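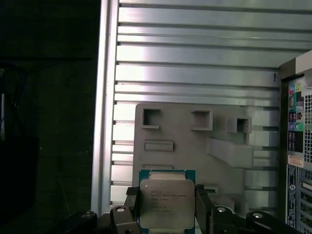 A Xeon processor between the finger pads, seen from the wrist camera.

Teaching small hands to do small jobs

If you've walked past the back bay at Hikumell since June, you've probably noticed one of us hunched over the controls, moving very slowly and not answering when spoken to. Please forgive the rudeness! We're in the long middle stretch of Inamlow, our project on teaching a robot arm to work on desktop computers, and the task of the season is picking up a processor from a fixture plate and carrying it over to the socket.

For those who joined the mailing list recently, the way we teach is by doing. The person at the controls steers the arm by remote, every movement is recorded along with the camera views, and those recordings become the lessons the robot learns from later. There is no script telling it where the chip is or how hard to squeeze. It gets our movements, good and bad, and a great deal depends on how tidy we are when we make them.

We set ourselves a target of 1,000 demonstrations for this one task, and at the time of writing we have 405 that we're happy to keep. I had hoped to report a rounder number (and a larger one), but we threw out an early batch of 64 after watching them back. The grips were fine. The trouble was in the approach, where several of us had a habit of hovering over the chip and dithering before we closed the fingers, and a robot that learns from dithering will dither too, very faithfully.

So we spent a morning agreeing on how the thing should be done. Come in at a steady pace, line up with the edges of the chip, close, pause for a breath, lift. It sounds like nothing written down like that, but it took the better part of a pot of coffee to settle whether the pause belonged before the lift or after it. We went with before, and the recordings since then look much more like one another – which is a pleasure to scroll through, if you enjoy that kind of thing, and I'm afraid I do.

The computer lies on its side on the bench with the panel off, so the motherboard faces up and the arm can reach down into it. Next to it sits our gray printed fixture plate, with its posts and brackets and low pads. We've grown very fond of that plate.
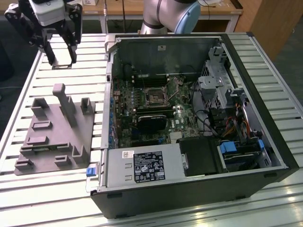
A reader in Prillelitz wrote in after the last issue to ask why we bother with remote control at all, when we could simply take hold of the arm and guide it through the motion by hand. Surely, the letter went on, a person feels far more through their own wrist than they ever will through a controller, and a socket is exactly the sort of place where feel matters.

It's a fair point and we've gone back and forth on it ourselves. Guiding by hand is lovely for big, sweeping motions, and anyone can learn it in a few minutes. Close to the board, though, our own arms and sleeves kept wandering into the camera views, and the robot would then be learning from pictures that include a person who won't be there when it works alone. By remote we see through the cameras the robot will be using, so if we can't tell where the edge of the chip is, we know it won't be able to either. We do miss the feel, I'll admit. Newcomers tend to squeeze too early, and it takes about 12 practice runs before most people stop holding their breath.

The cameras deserve a word of their own. One looks at the whole bench from a fixed spot, and it's the one we use for getting the arm across from the plate to the computer. Once the fingers are close to the part, we switch our attention to the wrist view, where the chip and its pocket are large enough to judge the angle. Bright metal is a nuisance there. The top of a processor can wash out almost to white, so we've learned to steer by the thin border around it instead of anything etched on the lid.
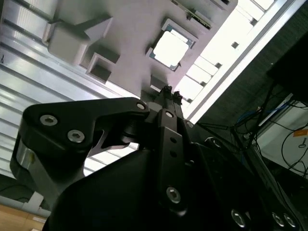 Come and have a turn

We'd love more hands at the controls, and different hands especially, because a robot taught by the same two or three people picks up all of their little mannerisms. No experience is needed and you needn't know a thing about computers. Afternoon sessions start at 2 p.m. and run for an hour, with a break halfway for your eyes and shoulders. You'll begin on the practice blocks, and when you're comfortable we'll move you over to the processor.

To book a place, put your name on the sheet by the door of the Schumacher room or reply to this newsletter, and let us know if you're left-handed so we can set the controls up before you arrive.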